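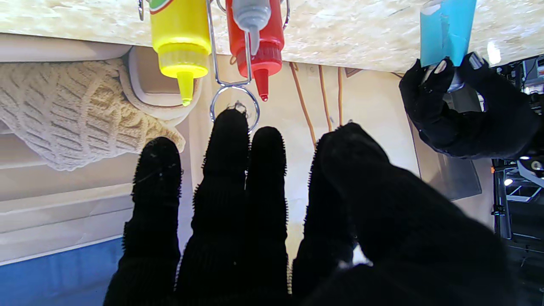

A reader in Plurkell asks whether one wash a year is enough for wool gloves and jumpers, as the Litetti care card suggests. It can be, if they are aired between wears and kept clean at the cuffs. Most need two or three washes over winter.

Can I machine wash them?
Only if the label says so. Use the wool cycle and a wool detergent, and skip the fabric softener.

What temperature should the water be?
Lukewarm or cooler. A sudden change between wash and rinse can felt the fibres, so keep both the same. We soak for 19 minutes – longer does no good.

How do I get lint off dark colours?
Turn the item inside out before washing and keep it away from towels. A damp sponge lifts what is left.
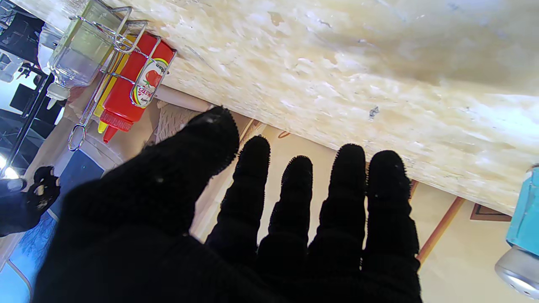 How should I dry knitwear?
Roll it in a towel, press, then lay it flat in the shade. Don't peg it on the line.

Do you take mending?
Yes, at the Edier shop. Darning is $24 a hole and a re-knitted cuff is $34. Bring it in clean, please.

When is mending closed?
All of May. Drop-offs start again in June.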